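January 14, 2025

Sorting table, re-covered

Stripped the old paper off the big table first thing. It had been on since December and was mostly coffee rings and pencil. Most of the glue marks under it came up with warm water and a plastic scraper, except for one patch near the window end that I gave up on. It's flat enough that you can't feel it through the paper.

New covering is brown kraft off the Oksanen roll. The roll is narrower than the table, so it has to go down in strips with butted edges. Last time I overlapped them and every small thing we slid across the table caught on the ridge. Butted is better but slower. I cut the edges with the long steel rule and a fresh blade and fixed the strips underneath with double-sided tape, only at the ends and once in the middle. Bohumila wanted it glued all over. I said no, we will want it off again by spring.

Grid is blue painter's tape, the same as before. Marked the center line first with the chalk string, ran the tape from the far edge straight to the near edge, then worked outward from that. Cross lines after. Pulling the tape tight and pressing it down in one go works better than sticking it bit by bit, which is how Detlef did the old grid and why it wandered.

Used 39 mm tape because that was what was left in the Sirunix box. It's wider than I'd like and eats into the squares. If somebody orders more, get the narrow one.

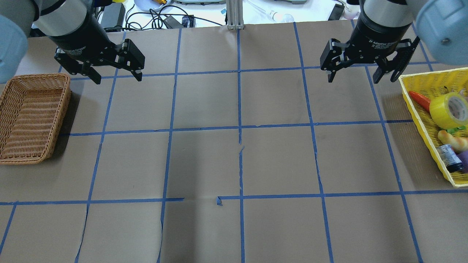

Sorting order stays as it was. Mixed parts come out of the basket, each kind goes into its own square, and anything we can't name goes in the row nearest the person sorting. The basket stays at the left side of the table so it doesn't take up the middle squares. I had thought of moving it to the floor but the bending gets old after an hour. One repair to do on the grid before we start: the lower cross line has a short gap near the middle, with a torn scrap of tape standing up by it. Small washers will find that gap. Cut the scrap off flat with the knife, don't pull it, and lay a new short piece over the break.

The paper has some creases from being on the roll. I tried a warm iron on an offcut and it helped a little, but it also made the offcut curl at the corners, so I left the table alone. They should settle. The cut lines where the strips meet are pale and thin and you can mistake them for a pencil line. They are not part of the grid. Tape only.

First load will be the Udine boxes. The packing list says 3000 pieces altogether, mostly fasteners and small brackets, and I don't believe the list. Plan is to take 200 at a time into the basket and clear the table fully between loads. Bohumila asked if we could leave half-sorted squares overnight. I'd prefer not. We did that with the Fumuvby lot and spent the next morning arguing over which square was the short screws.

Labels: masking tape and marker, stuck on the blue tape and never on the kraft. The kraft surface comes away with the label.

Still to do:
- fix the gap in the lower line
- find the lid for the washer tin
- 70 small bags, the ones with the write-on strip
- ask Detlef where the good tweezers went

Remaining kraft on the roll should do one more full covering and a few patches. I put it back upright behind the door.

3 comments

Bohumila Vrabec
Tweezers are in my top drawer, sorry. I still think it should be glued.

Detlef Stöcker
My grid was straight. The table isn't.

Bohumila Vrabec
Washer tin lid is under the kettle.

Share 2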